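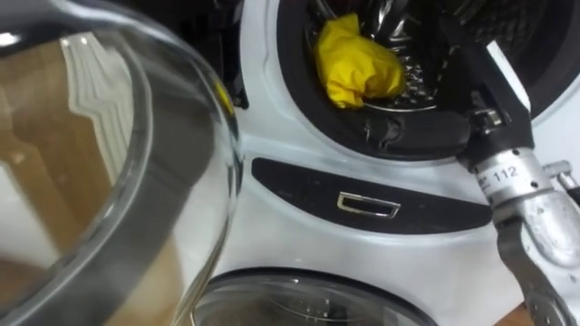
Ticket 746: top drum smells musty, door seal mucky
Opened by: Ratih Lau
Product: Skarnska stacked unit, two drums, white
Bought through: Simanjuntak
Status: Open, waiting on part advice

First entry, September

Hi team! I've got the little Skarnska with one round door over the other, and the top drum has started to pong. It's a swampy sort of smell (wet dog, but we don't have a dog) and it gets into the tea towels worst of all. The bottom one is fine. I've been washing mostly on cold with the 30 minute cycle, which I now gather is a bit of a sin.

What I've tried so far:

Wiped the rubber seal with a damp yellow cloth and pulled the folds back with my fingers. Grey gunk, a hair tie, half a tissue. Lovely.

Ran it empty on the hottest setting with a scoop of Lollberg machine cleaner. Smelled great for two washes and then back it came.

Left the door open overnight. Helped a little, I think? My partner says no.

Reply from Cestari Appliance Support

Thanks Ratih, good start. Please look in the bottom fold of the seal for any black spotting that won't wipe off, and check that the drain filter is clear. Could you also tell us if anything around the front looks loose?

Second entry, 7:30 pm

Okay, door open, torch out, kids banished. I went right round the seal again and found two tiny black specks down low that won't budge, even with an old toothbrush and dish soap. I gave the drum a spin by hand and it turns nicely, no scraping. The filter had a 20 cent coin in it and a lot of fluff but the water drained away quickly once I'd cleaned it. 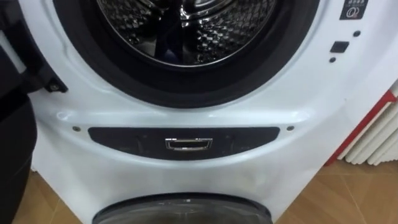

Door open, with the seal, the drum and the long dark panel underneath.

There's a small screw on the hinge bracket and one near each end of that dark panel. I tried them all with a screwdriver and they're snug, so nothing loose that I can find. The little chrome handle in the middle feels solid too.

Two questions before I go spending money. Your parts page has the seal at $69, is that for the top drum or do both take the same one? And is it a job I can do myself, or does the whole stack have to come apart? I'm fairly handy but I draw the line at lifting washing machines.

I'll do another hot wash tonight and sniff it in the morning. Any time after 4 is good if you'd like to ring me.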